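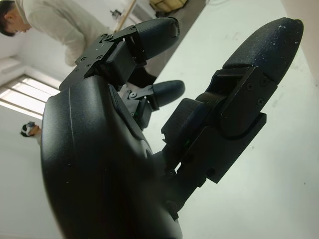
Unit 3: The Two-Slot Toaster
Sturdale Domestic Appliances Course, Room 186
Notes revised June 6, 2025

Read before the bench session. The worksheet is issued separately and is collected at the end.

3.1 Heat transfer in the slot

A toaster heats bread mainly by radiation. Current passes through resistance wire, usually a nickel-chromium alloy, wound on sheets of mica or a similar insulator. The wire reaches a temperature at which part of its output is visible as a red or orange glow. Most of the energy leaves as infrared, which the eye does not register. The color of the wire is therefore a poor measure of how much heat reaches the bread.

Convection plays a smaller part. Warm air rises through the slot and leaves at the top, carrying water vapor from the crumb. Conduction is limited to the points where the slice touches the guide wires, and these contacts sometimes leave pale or dark lines on the finished face.

Surface browning begins in earnest only when the outer layer of the crumb has dried. Until then much of the heat goes into evaporating water, and the face stays pale. Once the surface is dry its temperature climbs quickly and the color changes over a short interval. Students who watch the first part of a cycle often conclude that the setting is too low and raise it. Leave the setting alone until the cycle ends.

3.2 Bread and slot dimensions

The bench slices for this unit are cut to 22 mm. A thicker slice brings its faces closer to the wires and may jam against the guides. A thin slice can lean, in which case one face browns ahead of the other. Record any lean on the worksheet.

Bread type matters as well. Loaves with added sugar or milk brown sooner than plain ones. Day-old bread has usually lost some surface moisture and needs a shorter cycle than fresh bread from the same recipe. Bread taken from the freezer spends the early part of the cycle thawing - use the frozen setting if there is one, and note its length.

3.3 Single-slice loading

On many two-slot models both slots are heated whenever the carriage is down, whatever has been loaded. The empty slot still radiates, and the cycle draws the same power as it would with two slices. The bench photograph below was taken with one slice in the rear slot and the appliance on. Note the glow in both openings and the height of the crust in relation to the metal rim.

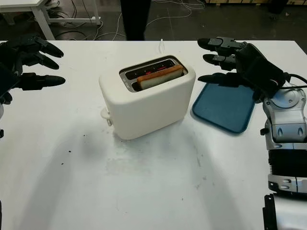 Siu-ming Fang asked whether one slice ought to be given a shorter setting than two, given that the same wires are heating half as much bread. It depends on the control. With a simple timer the cycle length does not change, and a single slice can come out slightly darker with less cold, damp bread in the chamber. With a thermostat placed near one slot, the result may also depend on which slot is used. Some manufacturers mark a preferred slot for single slices. Where there is no mark, run the same slice type in each slot and compare.

3.4 Repeat cycles

A second cycle started straight after the first begins with a warm chamber. On a plain timer the second batch is darker at the same setting. Temperature-compensated controls shorten the later cycles, with varying success. For the worksheet, allow the toaster to return to room temperature between runs unless the run is marked R (repeat).

3.5 Bench layout

Stand the toaster on a level, heat-resistant surface with open space above the slots. Keep curtains, paper towels and packaging off the bench. Run the cord behind the appliance. Set a tray or plate to one side for the finished slices, clear of the lever.

If a slice jams, switch off at the wall, remove the plug and let the toaster cool before attempting to free the bread. Do not put cutlery into the slots at any time. Empty the crumb tray after the session, with the toaster unplugged and cold.

3.6 Worksheet entries

Slice type and age
Slot used (front or rear)
Control setting
Cycle length in seconds
Color of each face, from the Lozano shade card
Lean, jamming or guide marks
Room temperature at start

Reading for Unit 4: Poris, chapter 2, on timers and bimetal switches.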